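Sasent shares the upkeep routine behind its two-armed keyboard cell

By the Sasent press desk
April 26, 2025

GERMONT - We get asked about the hands a lot. People want to know how fast they move and whether they can play a tune. What I get asked much less is how we keep the thing running, and since I'm the one who writes these releases and also the one who gets handed a screwdriver, I'm happy to fix that!

Today Sasent is publishing the full setup and care notes for the Catitero cell, our two-armed bench robot in Germont. It's the same 49-page guide we use ourselves, coffee stains removed. It covers mounting the arms, routing the cables, waking up the fingers and getting everything lined up with the table again after a repair.

The lining up is my favorite part. We tape a rectangle on the tabletop, put a small toy keyboard inside it and ask the robot to touch the keys at one end with a single index finger while the other hand holds still. A toy keyboard is cheap, the keys are narrow, and if a finger joint has drifted even a little you hear the wrong note right away (my coworkers hear it too, sorry everyone). 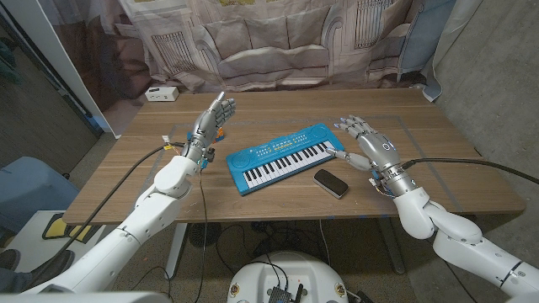

The Catitero cell at its bench, right index finger on the top keys of the toy keyboard.

Most of our repairs start at the wrist. That's where the small wires come together, and every one of them has to flex when the hand turns. Our log for the cell has 407 entries going back to August, and the wrist wiring shows up more than anything else. So the guide spends a whole chapter there: how much slack to leave, which connectors to reseat first, and how to check each finger by itself before you let the hand anywhere near a key.

We also changed the schedule. We used to wait for something to act up, and then we'd lose an afternoon looking for it. Now the cell gets a wrist check every 50 hours of running time, plus a fresh pass over the tape marks. The cell has 2,117 hours on it so far, and I can tell you the later ones have been a lot calmer than the early ones.

The new wrist harness described in the guide was made for us by Mughal, a cable shop that put up with many, many rounds of "could it be just a bit longer?" They'll be selling the same harness to anyone who runs a Catitero cell.

The guide is free to download from the Sasent support page, and printed copies are available at our Germont front desk. If you find a mistake in it, write to the press desk and I'll walk it over to the bench myself.

Last updated: April 26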